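Speaker notes: Packing Cubes, Garment Bags and the Care of Clothing in Transit
Presented by Graham Haworth
Staff Training Series, Hollen Residential Services
January 18, 2024

Running time: 30 minutes, followed by questions. Handouts are to be placed on seats before the doors open.

Opening

Good morning, and thank you for attending. My name is Graham Haworth, and I am responsible for packing standards at Hollen. This session concerns the part of our work that residents notice first when they arrive at a new address: the condition of their clothes.

Most of you have completed the general course on cartons, padding and labels. Clothing receives one page in that course. It deserves more. In the last full year our teams packed wardrobes for 337 households, and remarks about creased, mixed or misplaced garments appeared more often on the return forms than remarks about breakage. (Pause. Allow the audience to find the return form in the handout.)

Please turn to the second sheet. The first line asks the resident whether clothing could be put away on the day of arrival. I would like each of you to keep that line in mind throughout the session. A wardrobe that has been packed well can be put away by one person in an evening. A wardrobe that has been packed in haste must be washed, pressed and sorted before it is of any use.

Section one: choosing the container

We use three kinds of container for clothing. Hanging cartons are for coats, suits and long dresses. Flat cartons are for knitwear and folded shirts. Soft zippered cubes and bags are for everything small, and for the overnight case that travels with the resident.

Hanging cartons are well understood, and I will not spend long on them. The bar must be seated at both ends. Garments should hang freely, without being pressed against the sides, and shoes are not to be placed underneath them. The Mészáros household file, which supervisors have seen, shows what a pair of boots can do to the hem of a pale coat.

Flat cartons should be lined with clean, unprinted paper. Place the heaviest knitwear at the bottom and the lightest at the top. Stop when the garments are level with the rim. A carton that must be pushed shut has been overfilled, and the top layer will carry the mark of the flaps for as long as it is in storage.

The soft cube is the container most often misused, and the remainder of this section is devoted to it. (Hold up the sample cube from the table. Open it fully so that the back rows can see the lining.)

A soft cube has no rigid wall. Its shape comes from what is placed inside it, and a cube that is half full will slump and allow its contents to slide to one end. A cube that is too full will strain at the zipper. The correct amount fills the corners and leaves the lid lying flat before it is closed. Staff who are used to cartons tend to pack cubes from the center outward. Please begin at the corners.

Section two: folding and filling

Fold to the width of the container and not to the width of the shelf from which the garment came. This is the instruction I repeat most often on site visits. A shirt that was folded for a deep shelf will be too wide for a cube, and it will be bent again at the edge as it goes in. The second fold is the one that leaves a crease.

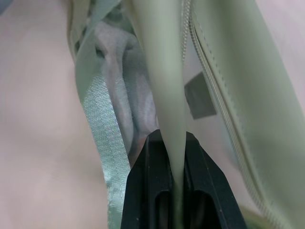 Soft garments for the overnight case require the same attention as the formal wardrobe, although they rarely receive it. Pajamas, undershirts and light sweaters are often gathered in the hand and put in last, on the view that they will be worn at home and need not look their best. Fabric that goes in crumpled stays crumpled, and where it lies behind a mesh panel, as the gray fabric does on the screen, every fold and wrinkle can be seen through the net. I would ask you to treat mesh as a means of inspection. Look through it before you close the bag. If the fabric behind it is bunched, take it out, lay it flat, fold it and return it.

(Allow a moment here. Invite one member of the audience to the table to refold a shirt to the width of the sample cube. Thank them by name.)

Rolling is permitted for jersey, sleepwear and children's clothing. It is not permitted for shirts with collars, for linen, or for anything with a pressed pleat. When rolling, smooth the garment with the flat of the hand first, then roll from the hem to the neck. Place the rolls side by side in a single layer. Two layers of rolls will flatten each other, and the lower layer will need pressing.

Socks are to be kept in pairs. They may be used to fill a gap at the corner of a cube, but they should not be placed inside shoes unless the resident has asked for this.

Section three: flaps, straps and zippers

I turn now to the parts of the bag itself. Damage to bags is recorded separately from damage to clothing, and many of you will not have seen the figures. They are modest. The cause in most cases is simple: something loose was caught when the bag was closed.

Before closing any soft bag, follow the order printed on the card.

First, lay inner flaps flat. A flap that has folded over on itself will form a ridge, and the ridge will press into whatever lies beneath it.

Second, draw the straps to the outside, or fasten them across the contents if they are meant for that purpose. A strap should be snug. It should not leave a line across the garment.

Third, run a finger along the full length of the zipper and move any fabric away from the teeth. Lining fabrics and fine net are the most easily caught, and once caught they are difficult to free without a tear.

Fourth, close the zipper slowly with one hand while the other holds the two edges together. If it stops, do not pull. Go back a short distance, look for the obstruction, and begin again.

(Demonstrate with the sample cube. Hold it toward the audience. The demonstration should take two minutes and no longer.)

A question that has been raised by the Nurik office concerns the resident's own bags. Their teams asked whether we should replace a worn bag with one of ours. We should not do so without permission. Residents are often attached to their luggage, and a bag that looks worn may be perfectly sound. Note its condition on the inventory, point it out politely, and offer an alternative. If the resident prefers to keep the bag, pack it with the same care as any other.

Section four: labels and the order of loading

Every clothing container carries a label with the name of the room, the name of the person and the kind of garment. "Clothes" is not a sufficient description. "Main bedroom – shirts, folded" is sufficient. Labels are tied to the handle of a soft bag and are never stuck to the fabric. Adhesive leaves a residue, and it is unpleasant to remove.

The overnight case is loaded last and unloaded first. It should be handed to the resident in person where this is possible. At the Flurano apartments, where the elevator is shared and the corridors are narrow, please arrange for it to be carried up before any furniture is moved.

Containers of clothing are not to be stacked beneath books or kitchen goods. I am aware that space in the vehicle is limited – every supervisor in this room has said so to me – but a soft cube is not padding and may not be used to wedge a chest of drawers.

Section five: arrival

When unpacking has been included in the service, open the hanging cartons first. Allow the garments to hang before the wardrobe doors are closed on them. Folded items should go to the shelves in the order in which they were packed. Empty cubes belonging to Hollen are shaken out, zipped closed and returned to the depot flat. Empty bags belonging to the resident are placed together in one location, and the resident is told where.

The revised card will be issued to all teams in September. Until then, please continue to use the present version, with the corrected wording for step three that appears on your handout.

Questions

(Take questions from the back of the room first. If asked about vacuum bags, refer to the storage guidance on the last sheet: they are acceptable for bedding and are not approved for down jackets, wool coats or leather. Collect the sign-in sheet before the audience leaves.)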